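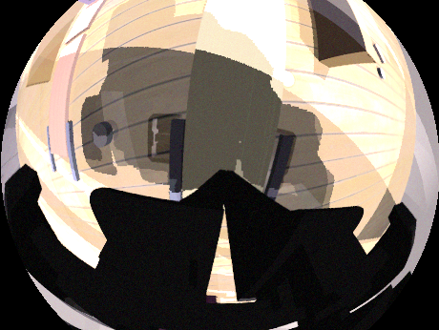

A pale wooden floor in a rendered view.

The mentor teachers in the Asness district get 20 minutes with each new hire before the first bell, twice a week in September and less often after that. Teodor Granström, who runs the program, would like more. With 3586 students across the district's schools, he says, there is always a class that needs covering.

The program began at Vundby Middle School, where two science teachers traded free periods to watch each other teach. They kept notes on a single page: what the students were asked to do, how long they spent doing it, and one question for later. The page is still in use, with few changes.

New teachers choose what the mentor looks for. Most start with transitions – getting a class from one task to the next – and move on to questioning by winter. Notes stay between the two teachers and never reach the principal's file.

Mentors are paid $600 a semester. Granström has asked the board to raise that next year and to add a second mentor at Groltow Elementary, where one person now works with six beginners. The board will take up the request in the spring, along with the substitute budget.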